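Hovow Community Help > Planning and Control > Grasp approach

Arm stops above small round objects, planner reports success

Veronika Bühler
Posted in November, 4 replies hidden by filter

I have a pick task set up in simulation with a seven-joint arm and a two-finger gripper. The objects are loose things on a round table: a tennis ball, an apple, a dragon fruit. The planner is the stock one that comes with Hovow and the scene is loaded through Sanach. I am using the top-down grasp template.

The problem is the last part of the approach. The arm goes to the pre-grasp pose with no trouble, starts down with the fingers open, and then stops with the fingertips above the object. No error. The planner log says the Cartesian segment was completed and the state machine moves on to "close". The gripper closes on air and the task is marked failed at the lift check.

What I have tried so far:

Raised the planning time limit from 2 seconds to 9. No change.
Turned off collision checking between the gripper and the target. No change, and then the arm clipped the ball container on one run, so I turned it back on.
Lowered the grasp pose by hand in the template file. It gets lower for the apple but the ball is the same as before.

Out of 111 runs on the tennis ball, all of them stopped at the same height. That makes me think it is not a sampling problem. The perception node gives a pose for the ball that looks right when I draw it in the viewer – the marker sits in the middle of the ball.

Is there a setting somewhere that limits how far down the Cartesian segment can go? I have been through the planner page in the manual twice and did not find one.

plondus_user_tk
Reply

Had something like this with the older release. Reinstalling Plondus and clearing the cache folder fixed it for me. Also check your units, if the mesh is in millimeters and the scene is in meters you will be off by 1000 and weird things happen.

Adeel Sandhu
Reply, marked as accepted

It is not units. With a factor of 1000 the arm would not get anywhere near the ball.

There are two things to look at, and I think you have both.

The first is the completed message. In the Cartesian planner, "completed" only means that the returned path was executed to its end. It does not mean the path reached the pose you asked for. The planner returns a fraction with the path, and if the fraction is above the minimum in your config, the path is accepted. The shipped default for that minimum is loose. Print the fraction before you execute. If it is below one, the segment was cut short and the rest of the stack never heard of it. Set the minimum to one while you debug, so that you get a proper failure.

The second is why it would be cut short. You said you turned off collision checking between gripper and target. That covers the target object, but the perception node also publishes the point cloud into the scene, and the voxels on top of the ball belong to the cloud and have no object name. The gripper is allowed to touch the ball and is still not allowed to touch the voxels that the ball left behind. The path ends where the fingertip meets the first padded voxel, and that gives you the same height every time.

The apple going lower when you edited the template fits this too, if its voxels were cleared properly. Check the clearing radius. It is taken from the fitted shape, and in my setup the fit for the ball came out smaller than the ball, so a shell of voxels stayed behind.

I rebuilt your case in the Carroll scene to be sure, with the arm over the round table and the ball, the apple and the dragon fruit on it, and the upright tube of balls behind the gripper. With the default padding the fingertip is shown above the ball, with a narrow gap under the fingertip and the fingers apart.
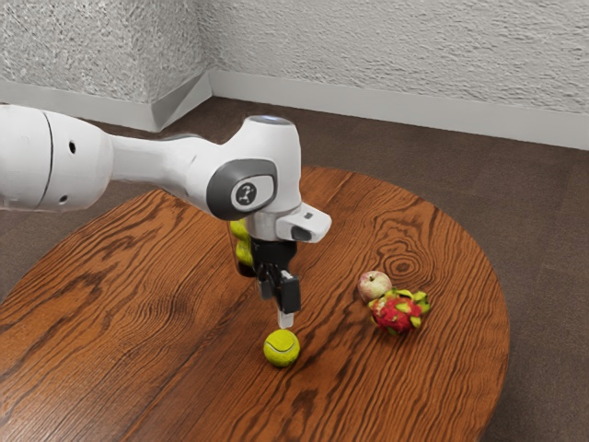

The order of fixes I would use is this. Turn on the voxel display in the viewer and look at the target from the side, with the object markers hidden. If you see a shell, raise the clearing radius a little at a time until it is gone. Then run the descent again with the minimum fraction at one.

Do not set the padding to zero for the whole scene. You have a tube standing close to the wrist, and the padding is what keeps the arm off it. There is a per-link padding table in the gripper config, and you can reduce it for the two fingertip links and leave the rest alone.

One more point about the template. A hand-edited offset is added after the pose is computed, so if the path is being truncated the offset has no effect on where it ends. Put it back to the original value before you test, or you may end up with the fingertips pressed into the table once the voxels are cleared.

Veronika Bühler
Comment on the accepted reply

Thank you. The fraction was well below one. I had the voxel display on but with the object markers over it, so the shell was hidden. Raising the clearing radius was enough for the ball, and I put the template offset back. The dragon fruit still fails on some runs, the fitted shape does not follow the scales very well. I will open a separate thread for that with the logs.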